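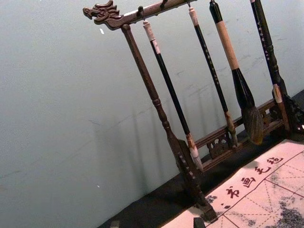

Calligraphy brushes on a carved wooden rack with a dragon-head crossbar.

Visit to the Plendale Writing Arts Open Day
Saturday, March 7, 2026

The Drollico Cultural Society arranged a members' visit to the open day at the Jurnolus Workshop in Plendale. A group of 42 members attended. Doors opened at ten, and tea was served in the front hall before the first tour.

The calligraphy room was the main interest for most of our party. The brush rack shown at the top of this report is made of dark brown wood, and the end of its crossbar is carved as a dragon's head with open jaws and raised horns. The brushes hang from small metal hooks beneath the bar. A low rail of openwork carving, with curling motifs that resemble clouds, joins the two posts.

Members were interested in the difference between the brushes. A slim one with a black handle has a white tip that narrows to a point, while a much larger one carries a full, dark head of bristle below a long tan grip. Workshop staff explained that fine brushes are kept for small characters and notes, and that the large ones are used for banners and single characters on wide sheets. Hanging a brush with the tip down after washing lets water drain away from the handle — a habit the workshop asks all of its students to learn in the first class.

The second stop was the paper store, where 92 kinds of paper are kept in flat drawers and labeled by weight. Samples could be handled on request. The tour then moved to the Rai Room for a short session of supervised practice. Places were limited, and several members had to wait for the afternoon group. A longer session would be welcome on any future visit.

The workshop reported 784 visitors for the day. Its beginners' course has 70 places and will next be offered in August. Registration forms are available at the front desk in Plendale, and copies have been placed in the Society's reading room. Members who wish to join a return visit should leave their names with the Society office.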